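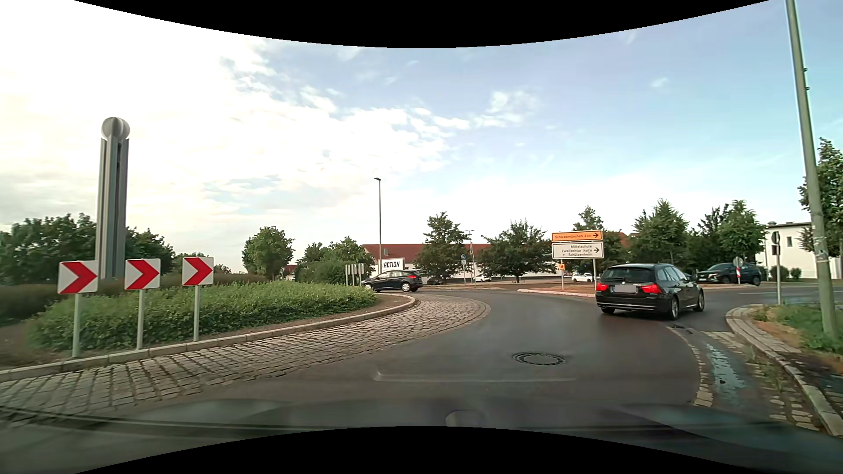

最后更新日期:2025年1月6日

Kodier 充电式绿篱机试用评价
海鹭(Hailu)园林养护中心 设备与物资科

一、评价对象及依据

本评价针对 Kodier 品牌双面刃充电式绿篱机,刃长500毫米,由 Dostholm 经销处供货,采购单价为人民币1807元,含主机、电池一块、充电器一台及刀片护套。评价依据为各养护班组自7月领用以来填写的使用记录、设备科的检修登记,以及试用结束后收回的意见表。

我中心此前以 Cerkton 汽油绿篱机为主力机型。该机型在道路绿地、居住区绿地和单位附属绿地均有配备,人员熟悉,配件渠道稳定。文中凡称“原机型”者,均指此机。厂家未参与本次试用,试用样机按正常采购程序购入,评价内容未经厂家或经销处审阅。

二、适用范围

道路环岛、分车带和路口转角的绿篱多为低矮密植,修剪频次高,单次作业时间短,作业人员往往需要在来车间隙频繁移动。居住区绿篱则以黄杨、女贞为主,高度参差,周边有住户,对噪声和油烟的投诉集中在清晨。样机主要配发给承担上述两类任务的班组。

高度超过作业人员肩部的绿墙、多年未修的老篱以及山地防护绿篱未列入试用范围,本评价对这些场合不作结论。

三、外观与装配

样机开箱后部件齐全,刀片涂有防锈油,护手板需自行安装。安装使用随机附带的六角扳手即可完成,但扳手较短,拧紧最后一颗螺钉时手指容易碰到机壳棱边,建议改用科室工具箱内的长柄扳手。

机壳为深灰色工程塑料,接缝平整。前把手呈环形,可从上方或侧面握持,剪侧立面时不必扭转手腕,班组对此普遍满意。后把手包胶偏硬,戴夏季薄手套时尚可,不戴手套长时间作业后掌心有压痕。

说明书中文译文有数处不通顺,“解锁”与“释放”两词混用,新进人员阅读后对启动顺序仍有疑问。设备科已另行编写一页操作提示,随机发放,班组可向设备科领取。

四、修剪效果

当年生嫩枝的切口整齐,叶片撕裂少,修剪后篱面平顺。在女贞篱上,样机与原机型的成形效果没有明显差别。在小叶黄杨上,样机转速偏高,碎叶容易向操作者一侧飞散,应佩戴护目镜和长袖工作服。

遇木质化程度较高的老枝,样机会自动反转一次以退出卡阻。该功能在多数情况下有效,但枝条与刀齿夹紧时仍需停机、取下电池后人工清除。有班组反映,反转时机身有轻微回弹,首次使用者容易误认为故障。培训时应当让每名操作人员实际体会一次。

刃长500毫米对于低矮绿篱顶面较为合适。篱顶较宽时需从两侧分别修剪,中间接缝处如不注意,会留下一道浅棱。经验较多的操作人员建议先拉线,再由两侧向中线收刀。圆弧形种植带端部的收边更多取决于操作者手法,机型之间差别不大。

五、续航与充电

随机电池标注重量943克。新电池满电状态下,连续修剪嫩枝可满足一个半日班次中较短任务的需要,修剪老枝时明显缩短。由于各班组任务差异较大,本评价不给出统一的续航时间,各班组应以自身记录为准安排备用电池。

电池电量由四格指示灯显示。前三格下降较为均匀,最后一格消耗很快,班组记录中多次出现“尚有一格、随即停机”的情况。建议降至一格时即更换电池,不要等待自动断电。

充电器自带风扇,充电时有持续的低频声响,放在值班室内影响休息。现已统一要求在工具间充电,插座须为专用回路,充电区域不得堆放草屑、油料和纸箱。冬季自室外带回的电池应静置回温后再充电,说明书对此有要求,但字体较小,容易被忽略。

电池价格在总价中占比较高。Dostholm 经销处对单独购买的电池报价为525元,若按每台配两块计算,单台实际投入将明显高于初始采购价。编制预算时应将此项一并列入,避免年中追加。

六、重量、振动与噪声

样机装上电池后重心偏后,手持顶面作业时前端不下沉,较为省力;向下修剪绿篱底部时则需要压腕,连续作业后前臂酸胀。原机型重心居中,但整机更重,且油箱余量变化会影响手感。两种机型各有适应的部位,班组意见不一。

振动方面,样机优于原机型,意见表中对此没有不同看法。噪声方面,样机在居住区作业时的优势明显,操作人员之间可以正常喊话,也更容易听见来车和行人。对于路侧作业班组,后一点尤其重要。本中心仍要求路侧作业时专人瞭望,不得因机器较静而取消。

七、防护与可靠性

启动需同时按下前后两处开关,松开任意一处即停机,刀片停止动作迅速。试用期内未登记人身伤害事件。

说明书注明可在小雨中短时使用。考虑到电池触点长期受潮后的维护成本,我中心规定雨天不使用本机。露水较重的清晨可以使用,收工后应将机身擦干,取下电池分开存放。

检修登记中出现的问题主要有以下几类:

刀片护套卡扣断裂。护套塑料较脆,低温时更为明显,运输途中受压即可能断裂。护套可单独订购,但到货较慢。

开关回弹迟滞。原因为碎叶和树胶积存,清理后恢复正常。建议每次收工后用毛刷清理开关周围。

刀片固定螺栓松动。首次使用后应复紧一次,此后每月检查。

充电器指示灯异常。更换后未再发生,经销处按保修处理,手续简便。

八、保养要求

每次使用后清除刀片上的树胶和碎屑,喷涂防锈油,装回护套。严禁用水冲洗机身。刀片变钝后由设备科统一送修磨,班组不得自行用砂轮打磨,以免改变刃口角度。齿轮箱润滑脂在正常使用强度下每个养护季补充一次,注脂口位于机壳底部,需拆下一枚螺钉。

入冬停用前,电池应保留部分电量,存放于干燥室内,不得满电或亏电长期搁置。电池外壳如有鼓胀、开裂或异味,立即停止使用,交设备科处理,不得混入生活垃圾。

原机型的混合燃油和火花塞等耗材仍按原办法领取,不得因配发电动机型而停止对在库汽油机的季度检查。

九、与原机型的比较

在低矮绿篱、居住区绿地、清晨时段和短时零星任务中,Kodier 样机总体优于 Cerkton 汽油机型,主要体现在启动方便、振动小、无燃油气味。临时补剪时,操作人员到场即可作业,不再需要预热和反复拉绳。

在连续作业时间长、充电条件不足、枝条粗老的任务中,原机型仍更可靠。汽油机补充燃油即可继续作业,而电动机型在电池用尽且无备用时只能返场。目前作业车辆尚未加装车载充电设备,这一限制短期内不会改变。

维修方面,原机型结构为各班组熟悉,常见故障可以就地排除。样机的电机和控制板为封闭结构,除清理、紧固和更换刀片外,其余故障一律返厂。返厂期间经销处不提供替代机,对设备数量较少的班组有一定影响。

十、评价意见

同意将 Kodier 充电式绿篱机列入道路绿地班组和居住区绿地班组的可选设备目录,由班组根据任务性质申领。申领时应同时申领备用电池一块。防护绿地班组继续使用原机型,暂不更换。

综合评定等级为“良”。扣分项为护套质量、末格电量显示不准确以及中文说明书的表述问题,上述意见已书面转达 Dostholm 经销处。

十一、申领与反馈

班组申领本机,应由班组长填写设备申领单,注明主要作业地点、绿篱类型和现有充电条件,交设备与物资科审核。首次申领的班组须安排操作人员参加上机培训,培训合格后方可领取。

使用中发现本页未列明的故障或其他情况,请在班组设备使用记录中写明发生时的作业内容、枝条状况和电池电量,于月末随记录一并上交。涉及安全的情况应当即停用并电话报告设备科,故障机保持原状,勿自行拆解。

本页所载采购价格为试用批次价格,后续批次以合同为准。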